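Plendex Support
Ticket 3277: Free-flow on surface-supplied helmet, side block non-return valve, intermittent low-pressure alarm
Product: Skustton surface-supply helmet, demand/free-flow
Panel: Plendex two-diver gas panel
Status: Closed, monitoring
Opened by: Bezawit Adugna, Grurkberg Diving
Priority: Normal (helmet withdrawn from use by customer)

Initial report

Helmet free-flows lightly through the demand regulator when the diver looks down. Flow stops when the adjustment knob is turned in three full turns, but breathing is then stiff at the surface and stiffer at depth. The low-pressure alarm on the panel has also sounded twice with plenty of gas in the bank. Both faults started after the February service. Umbilical is 291 feet, same one we have used with this helmet all along. Second helmet on the same panel is fine on its own umbilical.

Reply, support

Please confirm the following before anything is taken apart:
Supply pressure at the panel outlet, static and with the free-flow valve open.
Number of turns on the adjustment knob at which free flow stops.
Whether the fault follows the helmet or the umbilical when you swap them.
Which kit was used for the regulator service, and who set the inlet nipple.

Do not dive the helmet until the non-return valve has been tested. A leaking non-return valve is a separate fault from the regulator and has to be ruled out first.

Reply, customer

Panel outlet static is 145 psi. With the free-flow valve fully open it drops to 84 psi and recovers slowly. Second helmet drops to 120 and comes back at once. Three turns, as reported.

Swapped umbilicals on deck. The regulator free flow stays with the helmet. The pressure drop stays with the umbilical. So we have two faults.

Kit was the standard Skustton soft goods kit. The inlet nipple was set in our shop by a technician who had not done this model before.

Reply, support

Agreed, treat them separately.

Fault A, regulator
Lever height is the likely cause. If the inlet nipple is backed out too far, the seat does not close under the spring and the regulator leaks in a face-down position. Turning the knob in hides the leak and raises the cracking effort, which matches what your divers feel.

Fault B, pressure drop and alarm
A restriction between the panel outlet and the side block. Candidates are the outlet filter, the umbilical end fittings and the hose liner. The alarm is set to trip at 90 psi, so at 84 it is doing its job.

Work log, customer

1. Non-return valve test. Umbilical disconnected at the helmet, valve body left on the side block. Emergency valve opened with the bailout connected. No gas back through the inlet, checked with soapy water. Pass.

2. Non-return valve stripped anyway. Poppet clean, wiper seal had a flat spot. Replaced wiper, O-ring and spring. Retested. Pass.

3. Regulator cover off, diaphragm out. Lever had no free play at all. Manual asks for a small amount of play at the end of the lever with supply on. Knob backed out fully, lever adjusted, knob run in until the leak just stopped. Cycled the purge and checked again — slight creep after a few minutes.

4. Seat removed. Deep ring in the soft seat, off center. The nipple edge has a nick you can feel with a fingernail. New nipple and seat fitted from stock. Lever set again. No creep after an hour on supply. Free flow now stops at one turn.

5. Panel outlet filter removed. Some green residue, not enough to explain the drop. Cleaned and refitted. Drop unchanged, still 84.

6. Umbilical end fittings removed, both ends. Topside end clear. Diver end had a loose flap of liner just behind the barb. It lifts with flow and lies flat when flow stops, so the air passage looked clear when checked with a light.

7. Diver end cut back past the damage, new Sjögren end fitting installed and hose pressure tested. Panel now reads 128 psi with the free-flow valve fully open. Alarm does not trip.
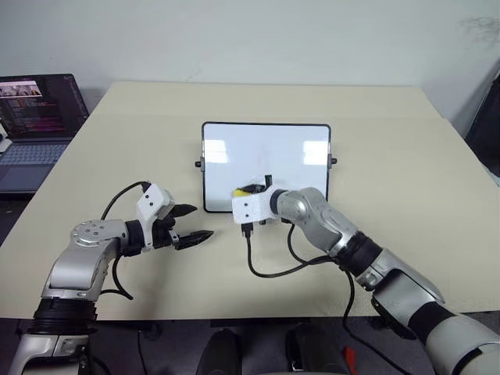 8. Whole system reassembled and leak checked under water in the test tank. Communications checked in both directions. Helmet worn on deck for a breathing check, head upright, face down and on each side. No free flow in any position.

Reply, support

Readings look right for that hose length. Two points before we close.

The old barb should be checked for a sharp edge. If there is one, the topside fitting from the same batch should be changed too, even if the liner looks good at that end.

Please also record the final lever setting and the knob position in the helmet log. At the next service the technician should be able to compare against it — without a starting figure the nipple gets set by feel, and the fault comes back.

Reply, customer

Old barb has a burr on the leading edge. Topside fitting changed, hose retested, no change in readings. Helmet log updated. First dive went without fault, and the diver left the knob at one turn for the whole dive.

Resolution

Fault A: damaged inlet nipple and seat, incorrect lever setting. Parts replaced, lever reset.
Fault B: loose liner at diver end of umbilical, caused by burred barb. Hose cut back, both end fittings replaced.

Ticket closed Sun 31 October. Reopen within 30 days if the low-pressure alarm trips again or the knob setting moves past two turns.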